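Lists | Archive | Previous by thread | Next by thread | Search

3 December 2024
Posted by: moderator, Hedura small repairs list

Re: Re: white parts, grime, and the "never yellows" claim

I've read the Hrnčiar thread from end to end twice now, and I still don't buy it. Quoting the part I mean:

> I've had mine on the bench since June and the white surfaces look the way
> they did out of the carton. I wipe them down with the Hrnčiar paste every
> 2 weeks, rinse, dry, finished. No scratches, no yellowing, nothing. People
> on this list who say pale parts can't be kept clean in a workshop are using
> the wrong product. I won't go back to dish soap. Try it on one corner and
> you'll see the difference right away.

All right. A few questions, and I mean them as questions.

First, June to now is one summer and part of a fall. I don't know how much light gets to your bench, but you didn't mention a window, and a white surface that lives in the dark is going to stay white with paste, with dish soap, or with nothing at all. I had a Nornby lamp base in a closet for 13 years and it came out as clean as you please. Nobody sold me anything for that.

Second, "no scratches" according to whom, and looked at how? A gentle abrasive puts a haze on a glossy finish long before it puts in anything you'd call a scratch. You only find it when the light comes in low across the surface. Straight on, under a ceiling light, it all looks fine. I've fooled myself that way on a set of cabinet doors, and I had to live with those doors.

Third, and this is my real problem, people keep judging whiteness from pictures. Look at how much one pale surface can shift from one side to the other:

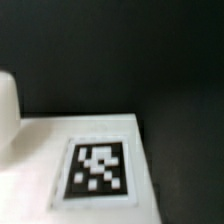
Flat white top with rounded upright at left, dark background.

The near left corner goes so bright that it's almost blown out, with a little pink in it. Move to the right and the same top turns a light gray leaning green. Then there's that soft gray-beige shadow by the foot of the upright. If somebody cropped out the shadow and posted it next to the bright corner, half the list would call it before and after, and the other half would be ordering paste.

I couldn't tell you from a picture like that whether a surface is clean. I couldn't tell you for certain whether it's plastic or painted, and that matters a good deal when you're about to rub something gritty on it. Paint can be thin at the edges. On a flat top with a sharp corner, the corner is where I'd expect to go through first, and it's exactly the place the quoted message says to try the stuff out.

The seam is the other thing. Where a post runs down into a flat top without a crisp line between them, I can't tell by looking if it's molded in one piece or fitted and filled. If there's filler in there, I'd want to know before any paste went near it. Filler and the part next to it don't always age to the same color, and scrubbing can make a join you never noticed the first thing you see.

So what would convince me? Something dull. Take one part and put tape down the middle. Paste on one side, plain dish soap and a soft rag on the other, same schedule, same light, left out where it gets some sun. Leave it 5 months. Then peel the tape and look at it in daylight, from low down, with your own eyes. If the paste side is better I'll say so here and buy a jar.

What won't convince me is the Lundley shop page. It says 151 customers were satisfied. It doesn't say what they were cleaning or what they'd used before, and I don't see how anyone who wasn't satisfied would have ended up in that number.

For the record, I use a drop of dish soap in warm water and an old T-shirt. It's slow on greasy fingerprints and it does nothing for yellowing that's already there. I don't claim otherwise. If you have a part you care about, I'd stay with that until somebody does the tape test.

One more point for the original poster: you wrote "rinse." How are you rinsing something that size on a bench? If you mean a wet sponge, how many passes before the grit is gone? Please post that part in detail, along with what the jar says about painted surfaces. The label text is what I'm after, typed out in full.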